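Brurik changes writing surface on its small whiteboards

Brurik, which makes hand-sized and desk-sized dry-erase boards for schools and offices, is to replace the writing surface on its Plirholm range. The first boards with the new surface will go to suppliers in June. The outer size, the rounded corners and the coloured border stay as they are, so existing storage racks and sleeves will still fit.

The firm published a technical note on the change on Monday, April 29, 2024. It deals mainly with two complaints from users: thin strokes that fade unevenly as they dry, and grey marks left behind near the border after wiping.

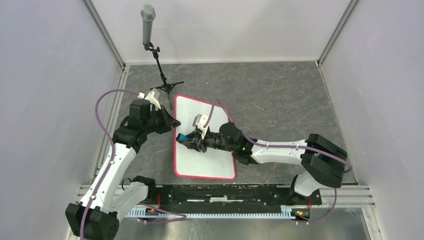

Gaspard Pruvost

The current Plirholm surface is a gloss film bonded to a flat core. Brurik says the film itself has worn well but that its top coat varies in thickness from batch to batch. Where the coat is thin, ink takes a stronger hold and needs a second or third pass with the eraser. Where it is thick, the ink from a worn marker tends to bead and the line breaks up.

The new film, supplied by Astik, has a coat of more even thickness. According to the note, boards were written on, left for set periods and wiped through 200 cycles. The interval between writing and wiping ranged from one minute to 18 hours. A dry felt pad was used throughout, with no cleaning fluid.

Handwriting was included in the test as well as ruled lines. Ruled lines are easier to measure, but a joined hand changes speed and pressure within a single word, and the faint parts of a stroke are the first to be lost to view. Text written on a slant was treated in the same way as level text.

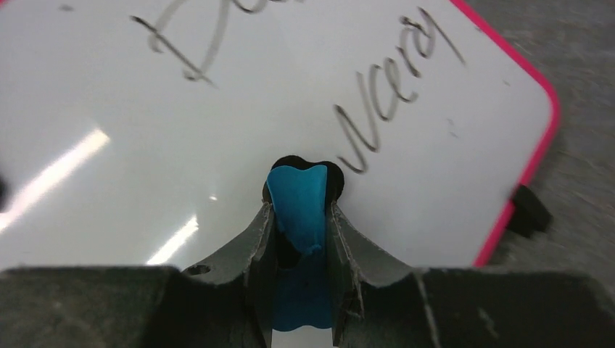

The word “Very” written at a slant in thin marker strokes.

Glare has been left largely alone. A gloss surface reflects overhead lamps as bright bands, and writing that falls under one of these bands is hard to read from some positions. Brurik looked at a matt version and rejected it for this range – the rougher finish held more ink dust and took longer to wipe. A user who is troubled by reflections is advised to turn or tilt the board a little before moving the lamp.

Han-gyeol Seok, who wrote the note for Brurik, said the matt samples had been easier on the eye but failed on cleaning. “We had a board that read well on the first day and looked grey by the end of the week,” he said. “For a board that is wiped many times a day we think gloss is still the right choice.”
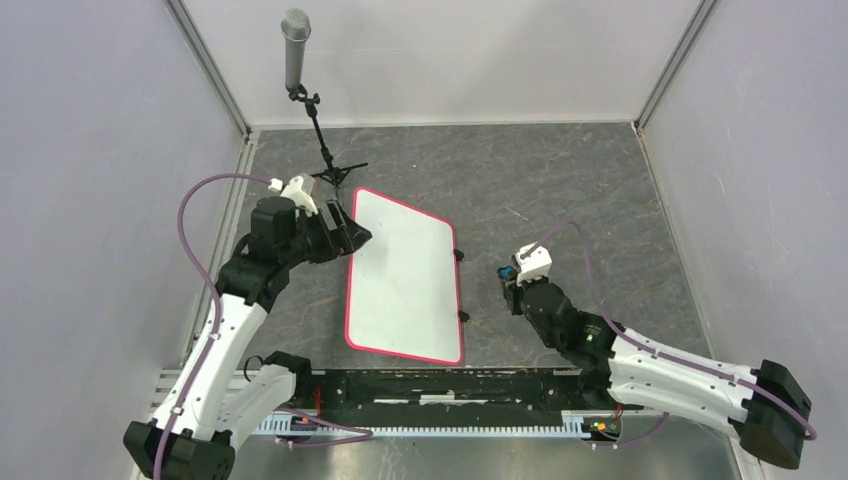 Wiping and storage

The note sets out a revised method for cleaning. The eraser should be drawn across the board in straight, overlapping strokes, starting at one short side and finishing at the other. Circular rubbing is discouraged, as it spreads loose ink over areas that were already clean. The pad should be tapped out after every six boards and replaced when the felt has hardened.

The board should lie flat on a firm surface while it is being wiped. Holding it in one hand allows the core to bend, and the eraser then skips over the middle. Brurik also asks users to leave the caps on markers that are not in use. A dry tip will scratch the coat on either film, old or new.

Boards should be stored upright and face to face, with a sheet of paper between them. They should be kept away from radiators.

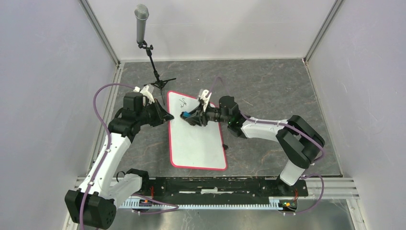 Ink close to the border is covered separately in the note, and it is the part most likely to interest schools. The border stands slightly proud of the film, and a flat eraser rides up on it and misses a narrow strip along the inside. Pupils tend to start at the top of the board, so this strip collects more marks than the rest. A small black scribble near the top edge, like the one on this board with its red-pink border, is in the area where the eraser needs most care. Brurik recommends running the narrow side of the pad along all four inside edges before wiping the middle. The height of the border has not been changed, as doing so would have required new moulds.

Kaijage, which distributes the range to schools, has ordered 2,528 of the new boards for its first delivery. It will sell its remaining stock of the older type at the present price. The two types can be told apart by the product code on the back, where the new boards have an added letter A.

The guarantee is the same for both. It covers lifting of the film and splitting of the border, but staining from permanent marker is still excluded. Brurik said a separate note on suitable cleaning fluids would follow once tests with the Astik film were complete.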